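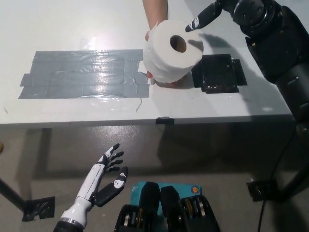

How many demonstrations does a robot need before it can do a task alone?
It depends mostly on how much the task varies. A fixed pick with one object in one spot can be learned from 10 or 20 good demonstrations. A task with a person in it, such as a hand-over, usually takes far more, and the count matters less than the spread of cases covered.

Unit 4: Showing a robot a task
Notes by Rasa Rebane. Lab sections: Saulius Rimkutė and Inese Strazds.

4.1 Two ways to show

By hand (kinesthetic teaching). The arm is put in a compliant mode and the teacher moves it through the motion. The joint angles are recorded as it goes. Cheap, quick to learn, and the teacher feels the weight of the arm and any contact with the table. The trouble is that the teacher's body is in the camera view, so the images recorded along the way are of limited use for training. Moving two arms at once is hard for one person. Fingers are harder still.

By remote control (teleoperation). The teacher wears gloves, holds a controller, or moves a smaller copy of the arm, and the robot follows. The camera sees what it will see later when the robot works alone. Force is mostly lost unless the rig sends it back, and there is a delay. New operators press too hard for the first hour or so. Plan for that and throw the early runs away.

4.2 The hand-over task

The roll of toilet paper in the hand-over is a useful object for practice. It is light, it dents without breaking, and it has a hole through it, which gives the operator more than one way to take it. Agree before the session on which grasp you are teaching. If half the runs pinch the rim and half wrap the side, a simple policy may average the two and close on nothing.

The person giving:
Hold the object from below and keep your fingers off the side the robot is coming to.
Hold still until the robot has closed. Do not push the object into the hand.
Let go when you feel a pull. Try to let go the same way each time for the first set, then vary it.

The person operating:
Start every run from the same rest pose.
Approach at a steady speed. Pauses get learned too.
Stop short of contact, line up, then close.
If you miss, finish the run and mark it as a miss. Do not cut it.

Keep the arm you are not using in one place. Last January's group let it drift from run to run and the policy picked up on its position.

4.3 What to write down

Run number, operator, giver, object, start side, result. One line per run, written before the next run begins. The Gistivitz set used in homework 3 has 3000 runs, and 952 of them have no giver recorded. You will be asked what that rules out.

4.4 For the lab

Each pair records 20 hand-overs, then swaps roles and records 20 more. Train on the first set and test on the second giver. Bring the log sheet, filled in.

Reading: Valcárcel's handout on action averaging, sections 1 and 2. Section 3 is optional until we get to Unit 6.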